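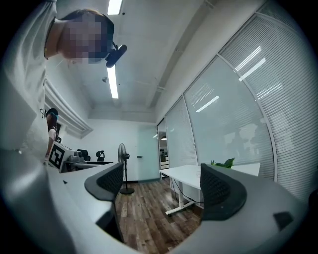
Humaira Minhas asked at the end of the last session whether we really have to go over the gripper before every single run, when it worked perfectly well the evening before and has been sitting on a shelf all night. I promised a proper answer, and I'm afraid it has grown into most of this handout (as my answers tend to!).

Yes, we do, please. The hand-held gripper is a simple tool, and a simple tool drifts out of true very quietly. A finger pad works a little loose, somebody wipes the lens with a sleeve, and the recordings still look fine while you are making them. You find out a fortnight later, when you sit down with a whole folder of runs in which the fingers never quite close where the numbers say they close. I have done this to myself, and so has Rosaire Girard, who was very cheerful about it, considering.

Handout for week 3: looking after the hand-held gripper

Before you pick it up

Clear yourself a decent stretch of floor. You will be watching your hands and the object, and your feet will have to manage on their own, so tuck trailing cables away under the desks. If two of you are sharing the room, agree out loud who is moving and who is standing still. Those of you wearing the head-mounted unit should do up the strap before you take hold of the gripper. Doing it afterwards, one-handed, is how things get dropped.

The finger pads

Open the fingers fully and look at the two pads face on. They should meet squarely along their whole length when you close them. I like to close them on a strip of ordinary paper and give it a gentle tug, first near the tips and then nearer the base. You want much the same resistance in both places. If the paper slides out easily at the tips, one of the pads has probably crept, and it needs to come off and be seated again.

The mesh texture is lovely for grip and dreadful for crumbs. A dry, soft toothbrush gets nearly everything out of it. Please don't use the alcohol wipes on the pads, however tempting they look sitting there in the drawer; they are for the body and the handle only.

The lens

Blow first, then wipe, with the proper cloth, from the middle outwards. It is a very wide lens, so you will see the fingers, both sides of the room and a good deal of the ceiling all at once, and the corners go dark. That darkness is quite normal. A soft grey patch that stays put while you move about is a smear, and it means another go with the cloth.

Glass and bright ceiling lights deserve a bit of thought as well. Do one slow turn on the spot and look at the playback before you start properly. If the reflections bother you, work facing a plain wall.

The marker

Check that the square marker is flat, clean and facing the place where you mean to work. Once you have begun a set, leave it where it is. If it does get knocked, stop, put it back, and start a new set with a new number.

Writing it up

Every check goes in the log, including the dull ones: your initials, which gripper you had, and anything you touched. Tanner Paquette and Diane Leclerc have gripper 2 for the next practical, and everyone else is on gripper 7. Completed logs are due on 25th January, in the tray by my door.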